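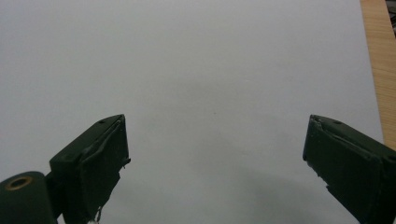
Home & Workshop > Tips > Locks, Doors & Keys

Looking After Your Door Locks

A door lock gets used several times a day and usually gets no attention until the key sticks. Most of the work below can be done with a screwdriver, a can of the right lubricant and a free Sunday morning. It applies to ordinary pin tumbler locks, the kind with a flat key with cuts along one edge. High-security cylinders and electronic locks have their own instructions and you should follow those.

Use a dry lubricant

Do not spray general household oil into the keyway. It frees a stiff lock for a few weeks, then it collects dust and turns to paste around the pins. Use a PTFE spray or powdered graphite, and stick to one of them. Mixing the two makes a sludge that is worse than either problem.

If the lock has already been oiled, flush it first with a spray lock cleaner. Hold a rag under the keyway, run the key in and out, and wipe the key each time. When it comes out clean, let the lock dry overnight before putting in anything else.

For graphite, one short puff is enough. Insert the key, turn it both ways a few times, and wipe off the gray residue before the key goes back in your pocket. Graphite marks light paint and is hard to get off, so tape some paper below the keyhole.

Clean the key too

Keys carry pocket lint and hand cream into the lock. Wash them in warm water with a drop of dish soap, scrub the cuts with an old toothbrush and dry them fully. Keep car keys with a chip or a battery out of the water and wipe them with a barely damp cloth.
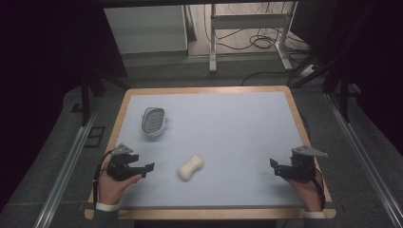
Find out whether it is the lock or the door

Open the door and turn the key with the bolt out in the open air. If it turns easily, the lock is fine and the door has moved. If it is stiff with the door open as well, the trouble is in the cylinder or the bolt.

When the door has moved, look at the strike plate on the frame. A shiny rub mark will show where the bolt is hitting. If there isn't one, color the end of the bolt with a dry-erase marker, close the door, throw the bolt and see where the ink lands.

Before you file anything, tighten the hinge screws. On a sagging door, replace one screw in the top hinge with a 3-inch wood screw that reaches the stud behind the jamb. Drive it slowly and check the gap along the top of the door as you go. If the bolt still catches by a small amount, file the opening in the plate. For more than 1/8 inch, move the plate and plug the old screw holes with glued dowel.

Copying keys

Always copy from the original. A copy of a copy carries over the errors of both, and by the third one you will be jiggling it. Most originals have a maker's name or a code stamped on the bow. Write the code down and store it away from the keys. Don't post pictures of your keys online. The cuts can be read from a clear photo.

Test a new copy in the shop's return period, with the door open. If it goes in but won't turn, take it back along with the original. Don't force it. Nadège Le Goff at Pawłowska Hardware, where I get mine cut, will recut a bad one at no charge, and most counters will do the same.

Getting out a broken key

Leave the other half of the key out of it. Pushing it in drives the broken piece deeper.

1. Check that the keyway is in the position where the key normally comes out. If it is not, turn it back with a thin flat screwdriver.
2. Spray a little PTFE lubricant into the keyway.
3. Slide a broken key extractor, or a piece of fine jigsaw blade with the teeth angled toward you, along the cut side of the key.
4. Twist slightly so that a tooth catches, and pull straight out.
5. If several tries don't move it, call a locksmith. Never use superglue.

Padlocks outdoors

Hang padlocks with the keyway facing down so that water drains out. Twice a year, in March and again before the first frost, flush them and lubricate both the keyway and the holes where the shackle enters. In freezing weather, warm the key in your hand before trying a frozen lock. Hot water will open it that evening and freeze it solid by morning.

Combination padlocks need the same care at the shackle, and a code that is not your house number. Ours on the shed was 739 for years, until the dials wore smoother on those digits. Change yours now and then, and spin all the dials after closing.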